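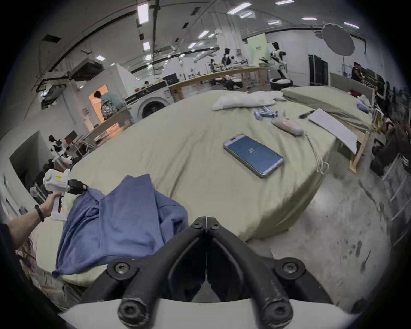 Re: [Londdale-quilters] Backing for the memory quilt

Na-rae Ha wrote:
> I have 36 shirts from the family and no plan for the back.
> Has anyone used T-shirt knit on both sides? Does it need
> interfacing if it is only the backing? The top will be
> squares with gray sashing.

Na-rae,

I did one with knit on both sides in March and would not do it again. The back grew as I quilted it and I had to pick out most of one border. If you want shirts on the back, put lightweight interfacing on every piece, same as for the top. Run the stretch side to side on all of them and cut after fusing.

Plain cotton is easier. Zelel had wide backing at the Asard store last time I went, and one length covered my whole quilt with no seam.

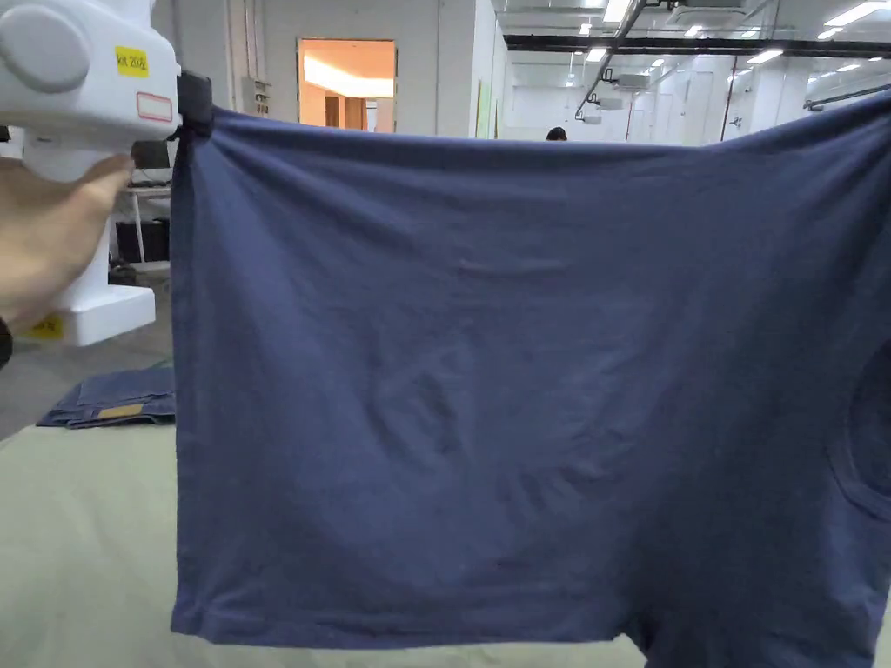
Before you cut anything, sort the shirts by weight. Thin ones need a heavier interfacing or the seams pucker. Press each one well first. A fold line running across the knit like the one on the navy shirt should come out before you fuse, or you will have it for good. I use a press cloth and no steam. Keep your squares clear of the neckline and armholes – the fabric pulls out of shape there.

Khanyisile still has the 15 inch square ruler if you want to borrow it. She also knows the long-arm person in Bhatt, who charged me 113 dollars for an all-over pattern, batting not included.

What size are you planning? Vilmos asked for the layout sheet too, so I can send it to both of you.

Tshepo Mabaso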